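**Ticket 216: Hand-held gripper drops tracking during open day demo**

Status: resolved, one follow-up open
Site: Clarident, demo room
Equipment: Kütt hand-held gripper, table station 4
Opened by: Dong-hyun Yoo
Priority: high (visitors due at 1:00 pm)

**Problem as reported**

During the morning run-through for the January open day, the tracking view on the wall screen kept freezing. The demo is simple. A visitor picks up the hand-held gripper, moves a small item from the table into the wire basket, and the screen shows the path of the hand as it goes. After that the arm at the next station repeats the move. When tracking freezes, the path comes out with a straight jump in it and the arm refuses to run the file.

It failed on 4 of the first 16 tries. The Rullari logger showed the same line each time:

`WARN pose: feature count below minimum, holding last pose`

**9:10 am**

Restarted the logger and the station PC. Same warning on the second try. Swapped the USB cable for the spare in the drawer. No change. Put the old cable back so the spare stays a spare.

**9:35 am**

Checked the jaw reading in case the two faults were related. Open and closed values were both steady and the fingers travel freely. Nothing loose on the left or right finger. Ruled out the gripper hardware.

**9:50 am**

Played back the logs with the gripper camera view next to the warning list. The warnings come when the gripper is low and the camera has mostly tabletop to look at. The tracker needs corners and edges that stay put. When the basket is well in view it has plenty. With the jaws open over bare table it has very little left, and the fingers don't help because they move with the camera. 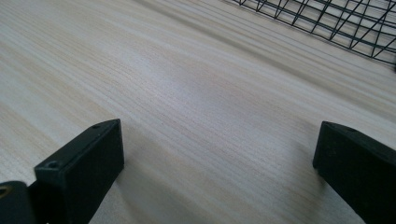

Dong-hyun Yoo

The view above is the kind that gives trouble. The basket is only in the top right corner, and the rest is pale wood grain and the two black fingers. The grain has lines in it, but they all run close to the same way, so the tracker can slide along them without noticing. There is also a washed-out patch near the middle where the grain loses contrast.

**10:15 am**

Tried the software side first because it was quickest. Lowered the minimum feature count in the Rullari settings. The warning went away but the path drifted, and the basket ended up in a different place on the screen every time. Put the setting back to default. Please don't change this one to get rid of the warning.

Locked the exposure at 82. It had been on auto. This helped the bright patch somewhat. Tracking still dropped once when I held the gripper low and turned it slowly.

**10:40 am**

Called Zarier, who did the original install. They asked if the printed table mat was down. It was not. The mat has a border of black and white squares and it was taken off when the tables were cleaned for the open day. Found it rolled up behind the brochure boxes.

**11:05 am**

Laid the mat flat and taped the corners. Put the basket back on its mark. Ran the table calibration again (menu, Station, Calibrate table, hold still until the beep). The first calibration was rejected because a corner of the mat had lifted. Retaped it and the second one passed.

Ran the full demo 16 times, including low passes with the jaws open. No warnings. The arm accepted every file.

**1:00 pm to 4:00 pm**

Open day. Station ran the whole afternoon. One freeze around 2:30, when a visitor rested the gripper on the table with the camera facing down. It recovered when the gripper was picked up. I added a line to the host sheet: ask people to hand the gripper back to the host instead of setting it down.

**Cause**

Mat missing, so not enough fixed detail in the camera view. Auto exposure made it worse.

**Fix**

- Mat back on the table, corners taped
- Exposure locked at 82
- Table recalibrated
- Feature count left at default

**Still open**

The tape is not a good long-term answer and one corner was lifting again by closing. Asked Zarier for a price on a mat with a heavier backing. Will update this ticket when they reply.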